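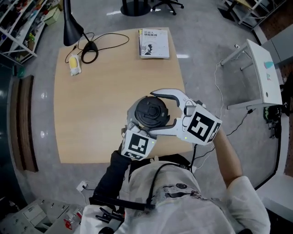

Asked whether a machine could be trusted to tidy a living room today, the head of household studies at Raleck replied that it could not, and that four more years of work would be a fair guess.

"It will pick up a lid nine times and drop it the tenth," the department head said. "A family notices the tenth."

The institute's current program, carried out with Stanik, covers 27 household chores. Closing jars and clearing tables are the most advanced. Folding remains slow – a single bath towel took 44 seconds in the June trials – and the group does not yet report results for ironing.

Shop floors present a different case. "Shelves are where you left them, and the boxes are the same size," the department head said. "I would expect stores to see useful machines first." Two retailers have asked to take part in the next round, although no agreement has been signed.

On price, the department head declined to comment.

Recent items
Trano opens second test kitchen
Zheng report on warehouse picking
Notes from the June trials
Raleck annual review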